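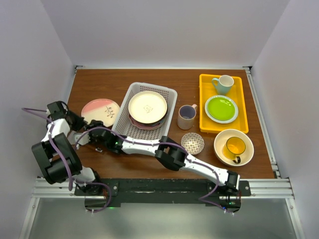
Product Review: Clindano Key Box for Seasonal Rentals

Grembridge Property Services assessed the Clindano key box at 20 furnished seasonal rentals from April onward. Each unit was mounted beside the front door and issued a separate code for every tenancy.

Installation took 9 minutes per property. Codes are set from the management office, and arriving tenants may check in at any hour. Umesh Dwivedi, leasing manager, recorded more than 80 arrivals during the review period. Two required staff attendance, both on a Friday evening.

The keypad is difficult to read after dark, and the cover is stiff. The printed instructions omit the procedure for changing the master code.

The box holds two door keys and one gate card. Owners who supply a garage remote will need the larger model.

Rating: 4 out of 5
Reviewed by Santosh Tiwari, Rental Operations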